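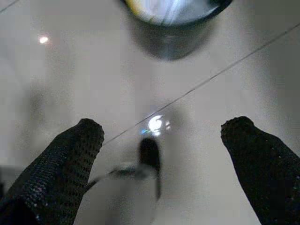
Remigiusz Urbańczyk thinks the curfew should have ended in September, and that the town council in Skumovo knew it. He said so at an open meeting, in a letter to the Sun, and again over two hours at his kitchen table. The rule kept people indoors after nine at night. It was brought in as a short measure and stayed in force for 84 nights.

His complaint is mostly about paperwork. The emergency order had to be renewed every two weeks by a recorded vote. Urbańczyk went through the minutes and found 3 renewals with no vote written down at all. The council's lawyer told him the votes were taken by phone. He asked for the call records and was told there were none.

Eugeniusz Jakubowski voted for the curfew each time he was asked and would do it again. The hospital in Zomden was turning away ambulances, he said, and the council had one tool that could be used quickly. He accepts that the records are poor. He doesn't accept that the order was illegal, and he is tired of being called a jailer by people he has known since school.

Police wrote 1033 tickets under the order. Most went to people walking home from late shifts at the Dukberg plant, who were supposed to carry a letter from the employer. Some had the letter and were fined anyway. A petition asking for the fines to be paid back has 2573 signatures, a large number for a town this size, and it was handed to the clerk in two shoeboxes.

Not everyone who signed was against the curfew. Several told me they had supported it at the start and stopped when the end date was moved without a word on the town website. Others only wanted their money.

The council will take up the refunds on June 9, 2026. Jakubowski expects to vote for paying back the shift workers and against the rest. Urbańczyk wants all of the fines returned and the missing votes put in writing as missing. He has asked for ten minutes to speak. The clerk has offered him four.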